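The Two-Minute Reset That Saved My Mornings

Posted 2020-03-05 by Pavithra Venkataraman

I have to tell you about my inbox, because I am so happy with it I can hardly sit still. In January I had 1,305 unread messages at work. Today I have 40, and I know what every one of them is!

It started at lunch with Revathi Murthy, who sits across from me at Kovix. She never seems rushed. I asked her what she does first thing, expecting an app or some fancy planner, and she said she doesn't open her email until she has written down what she wants from the day. On paper. Before coffee, even.

So I tried it. The first week was awful — my hand kept drifting to the mail icon like it had its own plans. By the second week I was getting the Welterham report drafted before anybody had asked me for anything, and that felt wonderful.

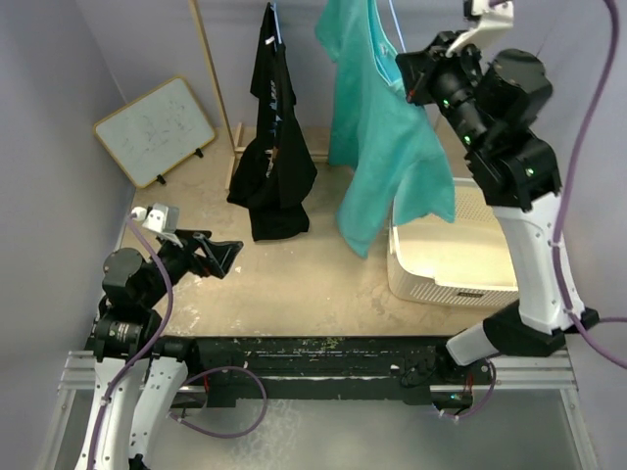
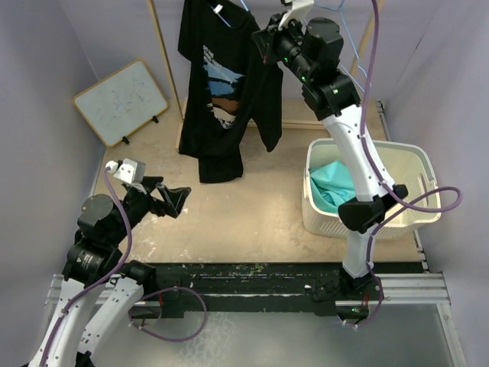
A black T-shirt hanging in both shots, with the laundry basket on the right.

My other change is a 2-minute reset before I go home. I close every tab (yes, every one), put tomorrow's list under my keyboard, and file whatever came in after lunch. I used to leave about nine half-written replies open overnight and then spend the morning figuring out what I had been trying to say in each of them.

For email itself I keep three folders: Reply, Waiting and Done. I once had more than 100 folders, with one just for Lustora invoices and another for Lustora invoices I had questions about. Search finds all of it now, and I love never having to decide where something belongs.

Meetings are the part I haven't cracked. The Ajayi project eats up most of my afternoons, and I come out of those calls with notes all over the place. Revathi types hers straight into the calendar entry, so I'm going to give that a go through May and report back. If you have a system for meeting notes that you really stick with, please leave it in the comments — I want to try them all!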